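**Saturday, bay two, manual swap on the Lurkel coupe**

Started later than I meant to, because Keegan and I got talking over coffee about whether anybody under thirty still wants a third pedal (he does, bless him, and he's saving up for one). Gearbox was already on the stand from last time, so the morning went to the clutch side. 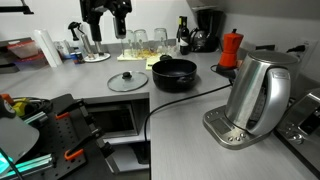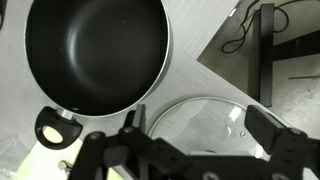 The Aksoy flywheel went on with new bolts, torqued in a star pattern and marked with paint pen. I used the alignment tool Gaspard turned down for us on the lathe, and what a lovely thing it is, the disc slid right into place and I didn't have to swear at it once! Pressure plate is the Pundow one. I know Kevser would have liked the heavier version, but this is a car somebody has to drive through traffic, and my left knee gets a vote too.

Pedal box is where I lost the afternoon. The automatic's bracket has the holes for the clutch pedal, but the pushrod came out 10 mm too long and the master cylinder never came all the way back to rest. Took it out, shortened the rod, put it back, bled it twice. Pedal feels good now, maybe a touch high. Dwynwen, if you get in before me, please sit in it and tell me what you think, you have shorter legs and a better opinion.

Still open: the engine computer thinks it has the old transmission and throws code 671 at every key-on. Şengül says the Vudum software can turn that off, she just needs the car on a charger for 60 minutes while it writes. Do that before the driveshaft goes in.

Also the shifter boot is the wrong shade of black next to the console. I can live with it, Keegan can't. Reverse light switch is in the blue tray with its washer, and the gearbox still needs oil.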